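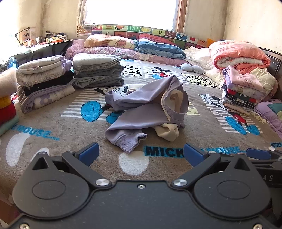 Why does a fleece blanket feel warm?

Quick answer: it doesn't make any heat at all. You do! Your body is the heater. The blanket just keeps the heat from getting away so fast.

OK, longer answer.

Your body burns food all day and all night, even when you're asleep. That makes heat. The heat leaks out through your skin into the air. Cold room, faster leak. You shiver, you curl up, you grab something fuzzy.

Now the fuzzy part. Look really close at fleece (a magnifying glass is good for this) and you'll see it's a big messy tangle of tiny threads. Between the threads: air. Lots and lots of little pockets of air. Air that can't move around is very bad at carrying heat. So your warmth gets stuck in there with it. Scientists call this insulation. Say it: in-suh-LAY-shun.

Same trick everywhere in nature. Birds fluff up there feathers on a cold morning. Cats puff out their fur. More fluff, more trapped air.

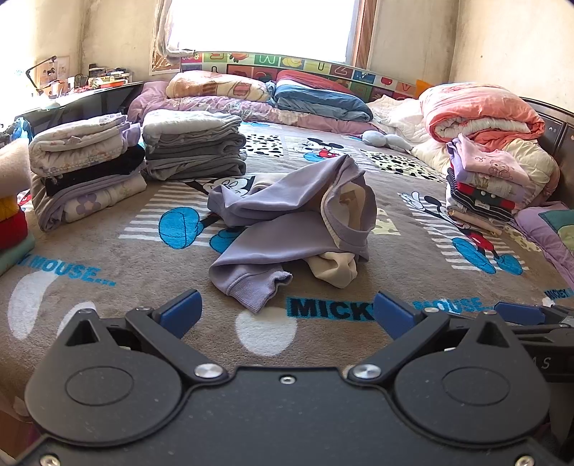
So what is fleece made of? Not always sheep! The wool on a sheep is called a fleece, that's where the name comes from. But most fleece blankets are polyester, a kind of plastic. Little chips of it get melted, then pushed through tiny holes, sort of like a spaghetti machine. Out come long thin threads. The threads get knitted into cloth, and then comes the fun bit. Wire brushes scratch the cloth all over and pull up tiny loops. That's called napping (no pillow needed). Snip the loops even and you've got fuzz.

Sweatshirts too. Turn one inside out and feel it. Soft and fuzzy on the inside of a lot of them, smooth on the outside. Brushed on one side only.

And the stretchy stripes at the wrists? That's ribbing. It hugs your arm so warm air stays in the sleeve. Pull it, let go, it springs back.
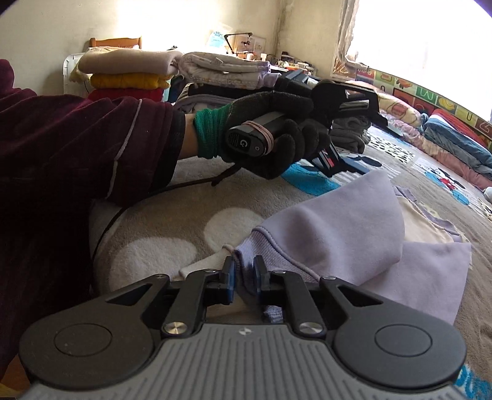 Try this at home. You need 2 jars with lids, warm water from the tap (ask a grown-up), and something fleecy. Fill both jars. Lids on tight. Wrap one jar up, leave the other one bare. Go play for half an hour. Then feel the water in each. Which one is warmer? Write it down before you forget.

Then try it backwards, with ice cubes. Will the wrapped ice melt faster or slower? Lots of kids say faster. Try it and see wich one is first to turn into a puddle. Remember, the blanket doesn't make heat. It slows heat down, going out OR coming in.

Next time: why does wool itch?

Written by Aparecida Cordeiro

Search Cluden Kids Type a word Go
© Cluden Kids | Contact us | Back to top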